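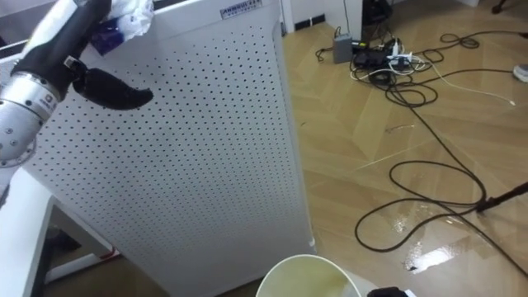 White tower purifier, perforated front panel

Wattlebird_Rd
Bushfire smoke and air purifiers, is one unit enough?

We're in a weatherboard place with gaps everywhere. Last October the hazard reduction burns filled the house with smoke for 3 days and my partner's asthma flared up badly. I want to sort it before the season starts. I'm looking at the Brulow tower for the lounge. Would one do the whole house, or do I need one for the bedroom as well?

kettle_on
One won't do a whole weatherboard house. Pick a room, shut the door and run it in there. We use the bedroom because that's where we spend the most hours in a row.

grumblebum
Save your money and tape the windows. I did ours with painter's tape and door snakes and it was fine.

kettle_on
Taping helps, but it doesn't clean what's already inside. And you have to open the door sometime.

grumblebum
You can open up when the wind changes. People managed before these things existed.

Wattlebird_Rd
My partner can't wait for the wind to change, unfortunately. We'll do the draught strips either way.

sandgroper_m
Check the clean air delivery rate against the room size and ignore the "covers up to" number on the box. Ceiling height matters too. Ours are high, so I went up a size. I have a Pridureo in the kids' room and it's good on smoke, but top speed is too loud to sleep through. I run it flat out from dinner and turn it down at bedtime.

tinroof
Also price the filters before you buy. My Firnus was cheap and the replacements weren't. In a smoky month they go grey quickly. I keep a spare in the cupboard because the shops sell out the first day it gets hazy.

Wattlebird_Rd
Good point on filters, hadn't looked. Does the smell go as well?

tinroof
Only if there's a decent amount of carbon in it. The thin black sheet in the basic filters doesn't do much for smell. Particles yes, smell no.

grumblebum
So you pay all that and the house still smells of smoke.

sandgroper_m
The fine particles are what set off asthma. I can live with the smell.

kettle_on
Vacuum the outside intake every couple of weeks too. Ours clogs with dog hair well before the filter is done.

Wattlebird_Rd
Thanks all. Going with one in the bedroom first and draught strips on the front and back doors. Picking it up Saturday, with a spare filter if they have one.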